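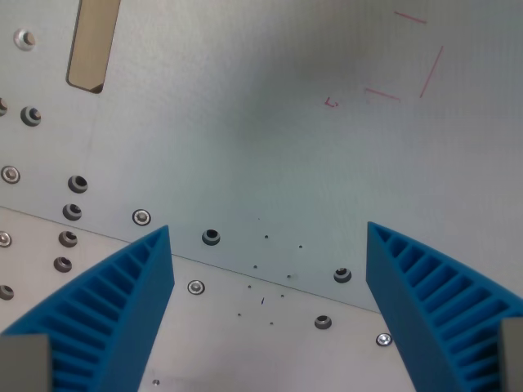 June 14, 2026

Up early and at the bench before the coffee had done anything. I had promised myself the metal top would get sorted this weekend, and by "sorted" I meant that I would stand over it with a rag and form opinions.

My main opinion is that whoever drilled it was paid by the hole. Rosalba says they are all for something. I asked what, and she said Rostam would know. Rostam, reached by phone in the middle of his breakfast, said Rosalba would know. I have bolted things to this bench since December and used four of the holes, two of them by mistake.

Wiped the gray all over, once with water and once with the stuff from Minberg, which cost 13 dollars and smells like a dentist. It came up exactly as gray as before. Then the seam between the two panels, where I ran a folded card along the step and got out a line of fluff and one very small washer. I have been one washer short on the Vollberg clamp for weeks. Tried it. Wrong size, naturally.

Took a break, wrote to Hervé, did not send it.

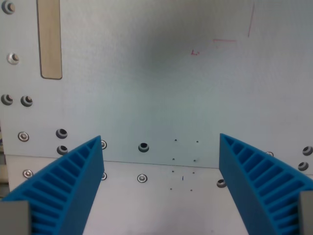 The big panel, with the tan bit at top left and faint red pen at upper right.

The red marks are the part that bothers me. A slanting line, a short one with a tick on it, and something like an L. Birdie thinks the L is for "left." It could also be for "later," which would be more in keeping with how we do things. I went at one corner with a thumbnail and then lost my nerve in case it was a measurement somebody needed. So the marks stay, and I have written "ask about red" on the list, under "ask about holes."

The slot I left alone. I like it. The beige makes a change from all that metal, and it is the only part of the whole business that looks like it belongs in a house.

Bleddyn came by at lunch to return the drill, looked the bench over and asked when I was planning to clean it. Gave him the last of the soup anyway – small bowl.

Tomorrow the drawers.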